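Drovell Street Tenants' Association
Minutes of the regular meeting, Tuesday, 7:00 p.m., ground floor laundry room

Present: 27 members, the building rep from Laren Property Services, and the dog from 3C, who was recorded as an observer.
Apologies: the second floor, nearly all of it.

The chair opened the meeting at 7:10, after the dryers had finished. A motion to hold future meetings somewhere without dryers was carried over from last time and is carried over again.

1. Minutes of the last meeting

Approved with two corrections. The word "rodent" in item 4 should read "resident." The resident in question accepted the correction and asked that her acceptance be recorded as reluctant.

2. Matters arising

The hallway light on the fourth floor has been fixed. The hallway light on the third floor has stopped working. Laren says these are separate matters.

The lost umbrella is still in the lobby. It has now been there long enough that several members thought it belonged to the building.

The front door closer was adjusted in response to complaints that the door slammed. The door no longer slams. It also no longer closes. Laren will send the same person back.

3. Trash and recycling

This took most of the evening, as it usually does.

The Holroyd hauling contract changed in June and the building is now expected to sort paper, glass and metal, hard plastic, and everything else. The secretary had been asked to find out what "everything else" means. Holroyd's reply was that it means anything not covered by the first three. The secretary read the reply aloud twice.

There was a long discussion of the colors. Blue for paper was accepted with no fuss. Green for glass and metal was accepted with some. Yellow for hard plastic brought out strong feeling from the fifth floor, where several households already use yellow tubs for shoes and do not intend to stop. The chair pointed out that what a member keeps in a tub inside their own apartment is their own affair. It was agreed that the colors apply only to the bins in the trash room.

The size of the indoor sorting tubs was also raised. Laren has offered to pay for one per household, up to a price it would not name. Members were asked to look at the open-topped kind with a flat rim, on the grounds that lids get lost by the end of the first week. 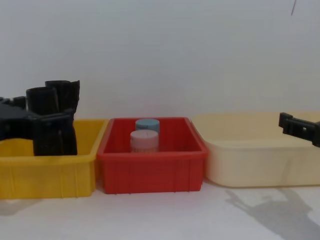 Item 3: yellow tub, ribbed front, no lid.

Comments on the open-topped kind were as follows. It would be easy to rinse. It would smell. It would smell only if people put things in it that should have been rinsed. It would not fit under the sink in the B-line apartments, where nothing fits under the sink, including the pipes. One member asked whether the tubs could be stacked when full and was told no by several people at once.

A straw vote was taken on whether to accept Laren's offer. In favor, 19. Against, 3. The rest were helping somebody find an earring.

The question of pizza boxes was then put. The chair ruled that pizza boxes had been settled in the spring. Members on both sides of the question agreed that it had been settled, and in their favor. The chair will look up the spring minutes.

Agreed: the secretary will ask Laren for the price limit in writing, and will ask Holroyd for a printed sheet that can be taped to the trash room door. The sheet is to have words on it as well as pictures. The last sheet had only pictures, and it led to the business with the paint cans.

4. Heat

The radiators on the north side are either off or tropical. Laren explained that the system is balanced. Members on the north side explained what they thought of that. The rep has written it down and will pass on the parts that can be passed on.

Residents are reminded that opening the window and calling Laren about the cold on the same evening makes the association's case harder to argue.

Agreed: north side members will keep a simple log for two weeks, giving the time and the temperature. Please leave out remarks. Last year's log had more remarks than temperatures and Laren quoted from it.

5. Door entry system

The new Imitz keypad has been in place since the last meeting. It works. Complaints were received that it works with a loud beep, and that the beep can be heard in 1A, 1B and, when the wind is right, 2A.

The rep said the volume can be turned down, but the menu for turning it down asks for an installer code, and the installer has moved on. The rep will try the head office.

Members are asked again not to give the door code to delivery drivers. One member said that every driver in the neighborhood already knows it, and proved the point by reporting that a driver had let him in on Sunday when he had forgotten it himself. The code will be changed. The new code will be slipped under doors and should not be posted on the lobby corkboard, as happened with the present one.

6. Lobby corkboard

See above. It was also noted that the board still advertises a piano. The piano was sold two winters ago. The seller has asked that the notice come down, as people keep calling and some of them are rude about it.

Agreed: anything on the board for longer than a month comes down, except the fire notice, which legally has to stay, and the cartoon about the elevator, which the meeting voted to keep.

7. Shared tools and kitchen things cupboard

The cupboard under the stairs has been sorted out. The stepladder is back. The drill is back, though in a different case. There is a fondue set that no household will own up to.

The cupboard's small items have been a problem for some time, mainly because they were all in one heap and people took whatever was on top. The proposal is to put them in plastic tubs in a row, by type, with a label on each. This revived the matter of the yellow tubs and the chair asked that it not be revived. Odd cylindrical things with no known purpose will go in a tub of their own until claimed.
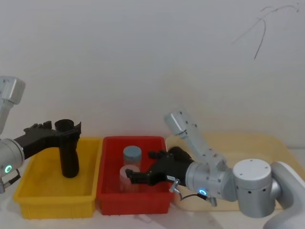
Item 7: black cylinder, open at the top, lower end in the yellow tub.

Suggestions from the floor for things that belong in the odd tub included most of the contents of the cupboard. A member offered a box of similar items from home and was thanked and asked to keep them there.

Agreed: labels by the next meeting, in block capitals. The sign-out sheet stays on its string. The pencil is to be on a string too – a separate one, after what happened to the first.

8. Money

Opening balance, $402. Spent since the last meeting: $25 on light bulbs, keys and a card for the mail carrier. Closing balance, $377. Accounts accepted.

A member asked whether the association could afford a bench for the front step. It could afford part of one. The member will find out whether benches are sold that way.

9. Any other business

The smell on the back stairs has gone. No action was taken and none is proposed.

The 5D wind chimes were raised. 5D was present and offered to take them in at night. There was some debate over when night starts. Ten o'clock was agreed, with nine on weekdays, which 5D described as a defeat.

The dog from 3C left during this item.

Next meeting: same day, same room, next month. Members are asked not to start a load after 6:00.

Meeting closed at 9:05, when the lights went off on their timer.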